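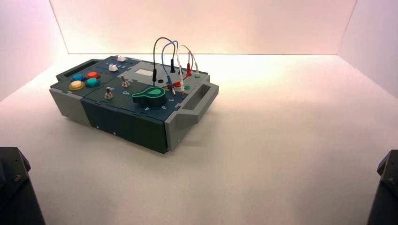

The Album Nobody Can Finish Announcing

Search this site
Enter keywords
Go

10/09/2019

Briltau have announced their third album again. If you've been keeping track, this is the second announcement this year. The first came in May, with a black-and-white clip, a mailing list and a promise that the record, Bidcombe, was "done." Now we have a color clip, a new mailing list and a promise that it is "nearly there." I'm no expert on how time works, but I thought those came in the other order.

I like this band. I bought Over when it was a tour-only CD-R in a run of 400, and I still think the last ten minutes of it are as good as anything a guitar group has put out this decade. So I'm not writing as somebody who wants them to fail. I'm writing as somebody who has been sold the same unreleased record twice and has started to wonder what I'm paying for.

The sales pitch this time is the box set. For $85 you get the album on two LPs, a book of studio notes, a print and a download of "Mustonen," the single they played at every show last summer and then refused to put out. There are 3,000 of these, numbered. The website had a little counter on it when I looked, and 1,215 were gone. That's a lot of money sitting in somebody's account for music without a release date.

Fans will tell me it's the only way a band this size can pay for studio time. Maybe so. Streaming pays next to nothing, and the vans and hotel rooms cost more every year. I don't doubt any of that. But a preorder is a deal with two sides, and one side has been very vague. The order page says the box ships "when it's ready." Try that with your landlord.

What bothers me more is what the long tease does to the songs. I've now heard forty seconds of "Mustonen" so many times, in teasers and in teasers for the teasers, that I can't tell if it's any good. The bass line comes in, the drums drop, the logo shows up. By the time I hear the whole thing I'll be waiting for the logo.

Some acts can do this. If you have a giant audience and a real secret, a slow rollout can be fun, and people will stay up late decoding album art. Briltau don't have a secret. They have eleven songs, most of which have been on phone recordings since the winter tour, and the best of those recordings – the one with the broken organ – already sounds like a finished track to me.

Over came out with no campaign at all. It was on the merch table one night between the shirts and the stickers, and by the end of that tour people were trading copies through the mail. I don't think they could repeat that now. I do wish they'd try something closer to it. Put out the single, say a month, and stick to it.

I haven't ordered the box. I had it in my cart – twice – and closed the page both times. Ask me again when there's a date on it.

Comments (3)

tapehiss_ohio
Ordered in May, got one email since. It was a link to the new teaser. Still excited but come on.

low end theory fan
You're being pretty hard on a small band. Mixing takes as long as it takes. Would you want it rushed?

merchtableghost
I'd sell my CD-R of Over to pay for the box but I don't trust the box to show up.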